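1/ I have started another ship. I said I wouldn't start another ship until the last one was rigged. The last one is on top of the bookcase, facing the wall, so we don't have to look at each other.

2/ The new one is a Rindell kit, a coastal steam tug in 1/72. Resin hull, white metal fittings, a fret of brass, and a decal sheet with the tug's name on it five times in case I sneeze. The tug is called Cendow. I have no idea who or what a Cendow was. The instructions assume I do.

3/ The instructions, by the way, are one sheet of paper, printed on both sides. Side one is a history of the tug's working life. Side two is a drawing of the finished tug with arrows pointing at it. Between those two sides is where I come in.

4/ My favorite line so far: "Fit the remaining parts." Step six of seven. There are 90 of them in the bag.

5/ The hull has a warp. It isn't a bad one. If you set it on glass it rocks a little, like it's already at sea, and for one evening I tried to persuade myself that this was atmosphere.

6/ Hot water fixed it. You dunk the hull, count to a number you made up, press it flat under a cookbook and go away. I used the big Italian one. The hull came out straight and the cookbook now opens by itself at veal.

7/ Several people have asked what the kit cost. It cost what a kit costs. Next post.
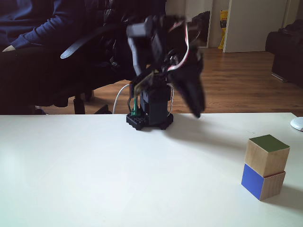 8/ OK, filler. There's a seam where the deck meets the bulwark and it runs the whole way around. Fill, wait, sand, prime, discover the seam, fill. I'm on my fourth lap. I believe the seam is coming up from underneath, like damp.

9/ What finally helped was thinning the putty until it ran into the gap by itself, then wiping the extra with a cotton swab before it set. Everyone on every forum has been saying this for years. I read all of them saying it. I wanted to find out on my own time.

10/ Sanding went up to 2000 grit, for a hull I am about to paint to look rusty, dented and neglected. I'd like it to be neglected from a smooth starting point.

11/ Paint. The red for the lower hull is supposed to be a "dull oxide." I own seven dull oxides. Next to each other on a strip of card they go from brick to liver, and I picked the one in the middle, and when it dried it was the one on the end.

12/ I've been using the Haddadin acrylics for this one. They spray nicely if you thin them more than the bottle says, and they brush nicely if you don't mind doing it three times. The caps are another matter. I opened the black with pliers on Sunday and I expect to open it with pliers for the rest of our lives together.

13/ The brass. There are ladder rungs on this fret that I could only find by running a finger over the mat. I folded the first ladder perfectly, put it down to get the glue, and it left. It's in the house somewhere. It'll turn up in a sock.

14/ Second ladder is on. It's on upside down, but a ladder is generous about that kind of thing.

15/ A word for anybody thinking of trying their first resin ship. Wash the parts before you do anything. Dish soap, old toothbrush, and put the plug in the sink. I'm going to say the plug part again in its own post.

16/ Put the plug in the sink.

17/ The anchor was very small. I've made another one out of wire and a scrap of styrene, and it looks more like an anchor than the kit's did, so I'm choosing to call this scratchbuilding. The trap under the sink has been taken apart and put back and I'd rather not discuss the other things that were in there.

18/ Rigging next, which is the part I skipped on the bookcase ship. The tug only has 20 lines. The bookcase ship has a figure I've never finished counting, and that's how it ended up on the bookcase.

19/ Method, for the two of you who wanted method: stretchy thread, a dot of superglue at one end, let it grab, pull it just until it stops sagging, dot at the other end. Start at the mast and work outward, and do the inside lines first. I did an outside line first. I then had to do an inside line through the outside line, holding my breath, with tweezers in each hand and reading glasses over my other glasses.

20/ Someone replied "why not just leave the rigging off, no one would notice." I'd notice. I'd notice from the next room.

21/ I'm entering it at the Padelness show in December. The small ships class, on a plain base, with no water. I've tried water. Last time I poured it too thick and it cured cloudy, and a man leaned over it for a long while and asked if it was set in Iceland.

22/ They've given me entry number 595, and I need to write that on a card in neat handwriting, so that's one more skill to pick up before the show.

23/ Left to do: funnel, towing hook, two lifeboats, flag, rust, and the name on the stern. I've used three of the five names. One folded over on itself, one went on crooked, and one is on my wrist and has survived two showers, so there's nothing wrong with the adhesive.

24/ Funnel tonight. It's two halves, with a seam.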